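Washing a printed cloth for the first time - cold or 40?
Posted in: Fabric & Laundry

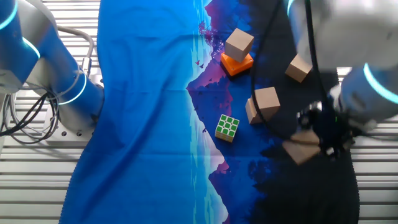 Re: first wash

wallby_jen wrote:
So I've got a big blue printed cloth and I'm scared to wash it. No care label at all! My mum says 40 and stop fussing, but I lost a lovely red one in March that way (came out pink, and so did three pillowcases). Do I go cold? Vinegar?

Tjoa wrote:
Cold, inside out if it's got a lining, on its own. Skip the vinegar, it doesn't set modern dyes whatever your gran told you.

kusach229 wrote:
Disagree with Tjoa a bit. I've put a splash in for years and never had a bleeder. Can't hurt, can it?

Tjoa wrote:
It can hurt the rubber seals if you do it every week - ask me how I know. New door seal, 300 quid with the call-out.

Fanni Szűcs wrote:
Try a corner first. Damp white hanky, press it on the print for a minute and look for colour. If the hanky stays clean I'd go with your mum and do 40. Cold never gets gravy out of anything.

kusach229 wrote:
Fanni's test is good, but do it on the back as well!

wallby_jen wrote:
Right, did the hanky. Tiny bit of blue on it, so cold wash it is, sorry mum. Has anyone used those colour catcher sheets?

Tjoa wrote:
Yes, two per load. The shop in Bresitz does them cheaper than the supermarket.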